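Housekeeping Skills, Unit 2 - Bedrooms
Notes for session 11 (tutor: Nandini Pai)

Start with whatever is lying on the bed. Cloths, paper and clothes come off before any bedding is straightened.
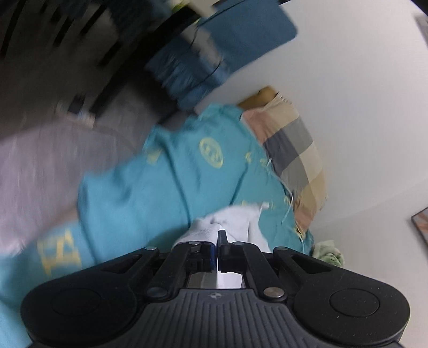 Fig. 2 Turquoise blanket with yellow motifs, plaid pillow to the right.

Shake the blanket out and lay it flat - check the edges for fraying and loose threads. Do not pull threads, snip them. Pillows go on last.

Reading: Clolmont handbook, p. 43.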